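How to Follow a Treaty Summit From Home

Summits look dull from the outside: a row of flags, a handshake, a group photo. But once you know where to look, they're some of the best political drama going! I've followed more than 30 of them from my kitchen, and this is the routine I'd hand to a beginner.

Start with the map. Print one that shows every country at the table and mark the thing they're arguing over, whether it's a river, a fishing ground or a stretch of seabed. I did this for the Mottram water talks, and half the speeches suddenly made sense.

Next, find the draft text. Host governments often post one a week or two ahead. The Hutomcombe border agreement ran to 153 pages, and I read maybe 28 of them. Go for the definitions, the part on settling disputes, and the last few articles, where you'll find how many countries must ratify before anything takes effect. 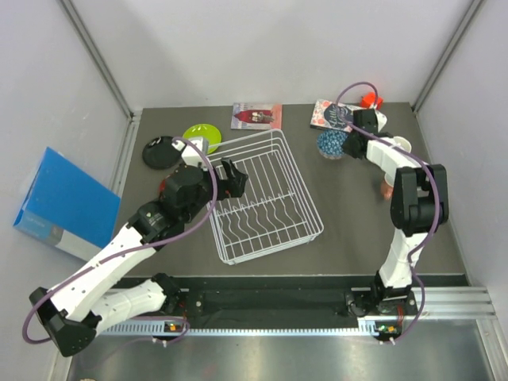
Now set up a simple table with one row per country and three columns: what they want, what they've said they won't accept, and who they need on their side. Fill it in from opening statements. Leave plenty of blanks, you'll be adding to them all day.

On the day itself, watch the arrivals live if you can (I love the arrivals) and note who meets whom before the main session. Those side meetings get a line or two in the news, but they can tell you more than the plenary. Work out the time difference the night before. I once slept through the whole Skulon signing because it began at 3 a.m. my time.

When the final statement comes out, put it next to the draft and hunt for changed verbs. "Shall" turning into "should" is a big deal! So is a paragraph that has vanished. The Flurkitz declaration was only 850 words long and I still found four softened promises in it.

Last of all, keep your table and open it again in six months. Check which parliaments have ratified, then update the rows.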